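Home > Galleries > Laundry and Linen > Team Shirts

Team Shirts, Spring Sort – Gallery

The Clellardale sports club keeps its older shirts in the upstairs store at Marras Hall. They come out once a year, in March, to be checked, folded and put back by size. Shirts that are past wearing go to the rag bin or to the quilting group at Drarnine. The rest are lent out to the junior sides or sold at the summer fair.

There are 519 shirts on the list at the moment, from several clubs and several decades. Most are short-sleeved. Red is the most common color by a long way, then green, then a yellow that has not lasted well.

The jersey types take longer to fold than plain T-shirts. The collar is ribbed and will not lie down, and the sleeves have a band at the end that catches on the body of the shirt. We lay them face down, bring both sides to the middle, turn the sleeves back, and fold up from the hem in thirds – the collar goes last.

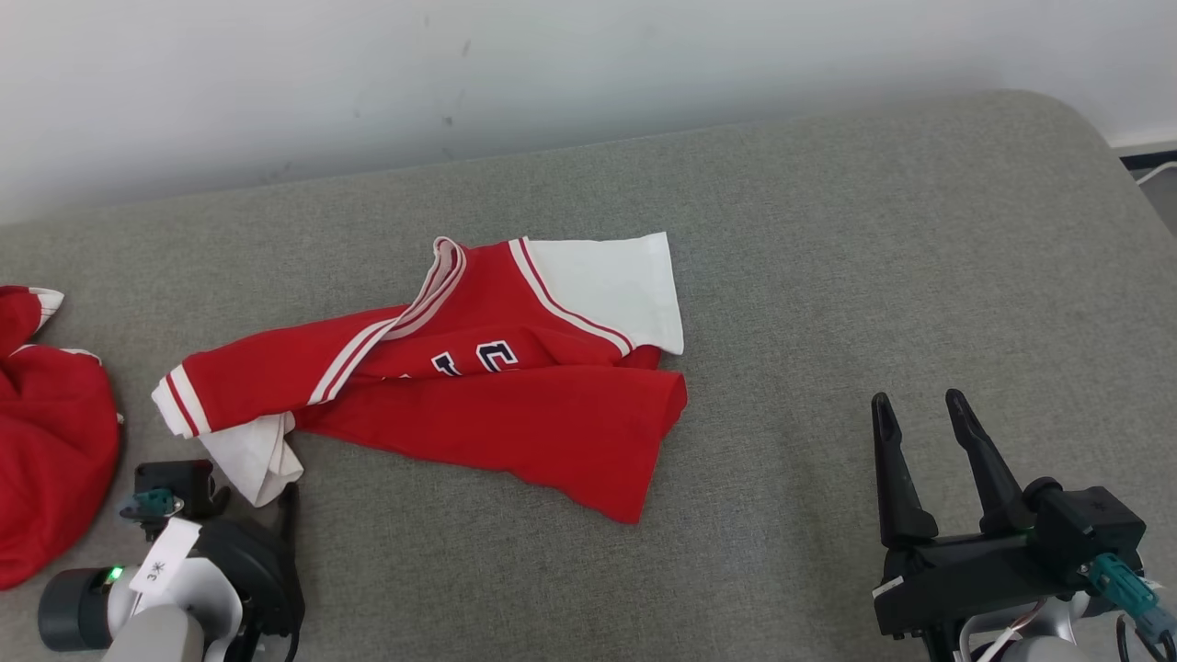
Red and white jersey with striped collar, crumpled and partly folded. Dark lettering outlined in white across the chest.

Shirts with lettering on the chest are folded so that the letters stay flat. Older prints crack along a crease, and once they crack they start to peel. If a shirt has to be folded across the print, a sheet of tissue goes inside the fold. Numbers on the back get the same treatment.

White trim is checked in daylight. Marks at the cuffs usually come out with a cold soak and plain soap. Marks on the collar are harder, and those shirts go in a separate pile to be washed again.

Finished shirts are stacked 6 to a pile and go into the Hovik boxes, which hold 70 each if the lids are to close. Children's sizes are on the lower shelf, adult sizes above. Goalkeeper shirts are padded at the elbow and have their own box by the door.

Shirts can be borrowed for matches and school events. Ask at the hall desk, and please return them washed and dry – folding is not needed.

Next gallery: Socks and Shorts
Back to Laundry and Linen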